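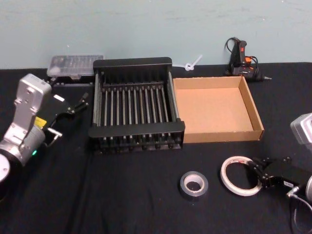 Posted by somkiat_r on November 4, 2021
Forum > Cells and Benches > Setup and Upkeep
Two-arm bench: left gripper drifting off the rack slots

Hi all, first post in a long while. I've been looking after our two-arm bench at Hinness since January and I'm stuck on something dumb. The job is plates out of the black dish rack, into the cardboard tray next to it. Left arm picks, right arm steadies the tray. It ran great for weeks, and now the left fingers come in a hair too far toward the wall and clip the rods on the way down. I re-taught the slot points twice! Good for a morning, then it's off again.

Green light on the wrist, no faults in the log, 582 cycles on this set of finger pads. What would you look at first?

Somkiat Ratanaporn

----

bracketbill wrote:
Your cloth. I'd bet lunch on it. You've got a rack sitting on loose black fabric with wrinkles in it, and every time a finger brushes a rod the whole thing creeps. The arm is probably going exactly where you told it to go. Pull the cloth, screw a couple of stops to the table, put the cloth back over if you need it for the vision side.

----

tkamolrat wrote:
Hmm, I don't buy the cloth as the whole story. If the rack was creeping I'd expect it to wander in different directions, and Somkiat says it's always toward the wall. I had the same thing on the Aton cell and it was the gripper mount. Two of the screws had backed out, maybe a quarter turn, and the gripper sagged once the arm was stretched out. Hold the body (not the fingers!) and wiggle it with the arm powered down. If you feel a click, there you go.

Also, how often do you home it? We do ours every 1000 cycles and again after anybody bumps it.

Tassanee Kamolrat

----

bracketbill wrote:
But it'd always push the same way if the fingers always brush from the same side. I still say cloth.

----

somkiat_r wrote:
OK so I did the wiggle test and there IS a click, a tiny one. Snugged up the mount screws and the left arm feels solid now. I haven't re-taught anything yet, wanted to ask about the rack before I do. I don't love the idea of drilling this table. Could I just tape the rack feet down? I have duct tape and masking tape sitting right there in front of it.

----

lowgear57 wrote:
Masking tape on cloth will let go the first time you look at it funny. Duct tape holds better but you're still only taping to the cloth, and the cloth moves. And please don't get ideas about that glue gun by the wall, I've scraped enough hot glue off of benches for one lifetime.

What we did at Lammers was cut a board to go under the cloth, clamp it at the table edge, and bolt the fixture through the cloth into the board. No holes in the table. The tray can get a little corner fence off the same board.

----

tkamolrat wrote:
The board is a nice way to do it, yes. I'd only say fix one thing at a time. You tightened the mount, so re-teach now and run it for a day before you touch the rack, or you'll never know which one it was.

----

bracketbill wrote:
Or do both and get on with your life. Some of us have parts to move, Tassanee :)

----

somkiat_r wrote:
Going with one at a time, sorry Bill. Re-taught the left arm after lunch and drew a chalk line around the rack feet so I can see if it walks. I'm 7 trays in and it's still inside the line. Will post again once I've got a full day on it. Lowgear, how thick was your board?

----

lowgear57 wrote:
Half inch. Go thicker if your bolts need it, and round over the edges so it doesn't chew up the cloth.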